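Clock Day: how I get every clock in the house changed, cleaned and back where it belongs

Every November when the time changes I used to wander around the house for a week and a half fixing clocks as I bumped into them. The bedroom one first, then the stove, then the one in the bathroom after I'd been early for everything, and the one in the guest room sometimes never (it was right again by spring, so I called that a win). Now I do them all in one go on the Monday after, with coffee, and I've gotten weirdly fond of it! These are my notes, cleaned up a little after several of you asked.

Bring the clocks to you

Walk through the house with a laundry basket and a folded towel in the bottom and collect anything that runs on a battery. Check inside closets and the garage too. I found a travel clock in a suitcase last year, still ticking away. Plug-in clocks stay put, do those where they are.

If you have wall clocks that all look alike, put a bit of painter's tape on the back with the room name. I skipped that once and spent the evening trying to remember which one had the hanger that fits the crooked nail in the hall.

Put them on a table you can walk around

I like a light-colored top, since the tiny screws from battery doors show up on it. Spread a soft cloth over part of it for anything that has to go face down. An old sheet works, a flannel pillowcase is even better. Don't use a terry towel for this part – the loops grab the little setting knobs and the hands too if there's no glass over them.

Leave space between them. When they're packed in together you go to pick up one and knock over its neighbor, and it's always the one with the glass front.

Batteries

I change every battery once a year whether it needs it or not and put the half-used ones in the TV remote. My mother thinks this is wasteful and she may be right, but I haven't had a clock stop on me since I started.

Plain alkaline for the ordinary ticking kind. I tried rechargeables and two of my clocks ran slow on them, so those went back to flashlight duty. Write the month on the battery with a permanent marker before you put it in. Takes a second.

If you open the back and there's white or greenish crust, take the battery out with gloves on and throw it in the bag for recycling. Then dab the contacts with a cotton swab dipped in white vinegar, just damp, not dripping. Let it fizz, wipe with a clean swab, and leave the door off overnight. A pencil eraser takes off what's left. I've saved more than one clock this way, and I've also lost one where the spring had rotted clean through. That one got a nice funeral.

And the plus and minus! Look twice. The marks inside those little compartments are molded black on black and I need the phone flashlight to read them.

Cleaning

Dust first, always. A soft makeup brush gets around the rim and between the feet. Then a microfiber cloth, barely damp, for the case. For the front I spray the cloth and never the clock, because the liquid runs down behind the edge and you get a foggy patch that stays for weeks.

Clear plastic fronts scratch if you look at them funny. No paper towels. For light scratches I use a dab of white non-gel toothpaste on my fingertip, small circles, then wipe. It doesn't make them vanish but you'd have to know where to look.

Sticky spots where a price label used to be: cooking oil, ten minutes, then dish soap on a cloth. Keep it away from paper dials.

Setting them

Turn the hands forward, even in the fall when you're only going back an hour. Yes, it's a lot of turning. Modern battery ones mostly don't care which way you go but old wind-ups and anything that chimes can be fussy, and I'd sooner have one habit for all of them. If it chimes, stop at each one and let it finish.

My neighbor Visitación Bravo taught me to set them all to the same minute and put the batteries in one after another when that minute comes around on the phone. I can't do it fast enough for the whole table so I go in batches. Hers agree to the second. Mine agree well enough that I get to the dentist on time.

For alarm clocks, set the alarm hand while you've got it in front of you and let it ring once to test. Then switch the alarm OFF before it goes back on the shelf. I learned this at 4 a.m. from a little Dreltell I'd put in the linen closet.

The ones that won't go

Give a stopped clock a fresh battery, clean contacts and a gentle tap on the back. If the second hand twitches in place, the hands may be touching. Look from the side and you'll often see one bent toward another; ease it away with a fingertip. Still nothing? The whole movement is a little box you can buy at a craft store for a few dollars and it swaps out with one nut. Measure the thickness of the dial first. I came home with a shaft too short and had to go back in the rain.

Old family wind-ups go to a repair person. I don't spray anything in there and you shouldn't either, whatever your uncle says about WD-40.

Giving some away

Having them all side by side is when you find out how many you own. I'd been holding on to clocks I didn't even like! Anything that works and that I haven't missed goes in the donation box with a battery taped to the back (not in it). The thrift store by me says the ones with a battery sell right off the shelf.

Storing the spares

Battery out. Wrap each one in a piece of old T-shirt and stand it up in a shoebox, faces turned to backs with cardboard between. Keep the box somewhere that doesn't get hot. The attic warped a perfectly good plastic one on me and the hands drag on the dial to this day.

Last bit, on hanging: when a wall clock goes back up, tug it down gently so you feel the nail catch in the slot. Then come back in an hour and see if it's still ticking. Some of them stop when they're hung a little tilted, and a sliver of felt behind the bottom edge usually settles it.
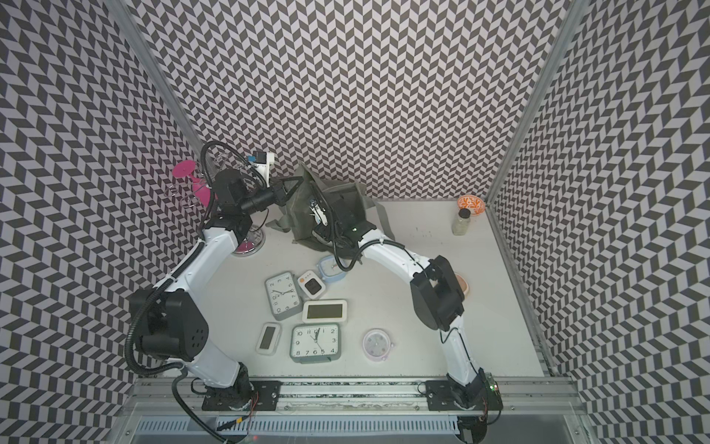 Seven clocks out on a white tabletop, gray-green cloth bunched up toward the back.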